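Rollville Students Take Computer Assembly Project to Regional Robotics Contest

Last updated: December

ROLLVILLE – A team of 14 students from the Rollville Technical School robotics club will compete in the Edov Student Automation Contest this winter with a project built around desktop computer assembly.

The contest asks school teams to program a robotic arm to carry out a set of assembly tasks on a standard desktop tower. Each team gets two runs, and the better one counts. Judges score placement, handling of parts and the written report that goes with the code.

The Rollville team calls its project Rirka. Work began at the start of the school year, and the club meets after classes until 6 p.m. Students split into five groups, covering motion planning, gripper settings, fixtures, safety and documentation.

"Most of our members had never opened a computer before they joined," the club said in a statement. "They had to learn where the parts go before they could write a program for it."

Early sessions were spent taking old towers apart and putting them back together by hand. The students then wrote down every step and decided which ones the arm could reasonably handle. Memory and expansion cards made the list. Cable routing did not – the team will leave that for next year.

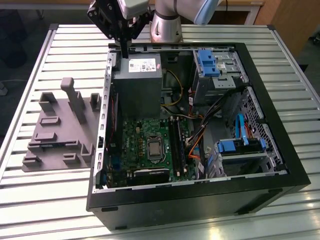
Practice continues through the end of the term, with the last weeks set aside for full timed runs and the report. The club will also hold an open session for families and for younger students who may want to join.

Ammann, a local machine shop, is supporting the team with workshop time and will cover travel to the contest.

Students interested in joining the club next term can sign up at the school office.

Shares: 14 | Comments: 2

Contact: Rollville Technical School, Robotics Club | Back to top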